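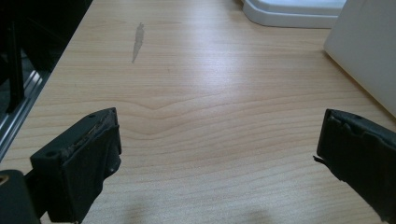

21 September 2019

Long morning with the hand-held gripper, and a good one on the whole. Senad wanted the Dalgate table done before lunch, so I took the first turn and Ljubica kept the log (her handwriting is so much better than mine, bless her). We are at 382 demonstrations now, out of the 500 we promised Mateja for this task.

The pads need replacing. Both are rough along the edges, the left one frayed and chipped along the top, and the right one has a thin pointed flap of rubber sticking out to the side. I kept telling myself they would last to the end of the set, but I don't want the policy learning from a worn grip and then being handed a fresh one on the arm. Ovidiu, if you read this before I catch you in the hallway, could you cut two new pairs? Same thickness as in April, please, the thicker ones made the fingers close unevenly and we had such a time with them.

The gray mark toward the far side of the desk is still there. I'd like to leave it for this set and have a second set recorded on the other table, so we can see whether the model is quietly using it as a landmark. Hui-mei thinks it will be, and she has been right about that sort of thing before!

Small note on technique: start every demonstration with the fingers wide open and hold still for a breath before you reach. My early ones were rushed, and I have marked them in the log so Ljubica can drop them if she likes.

Still to do: new pads, recheck the finger screws, copy the morning's files over to Kusau.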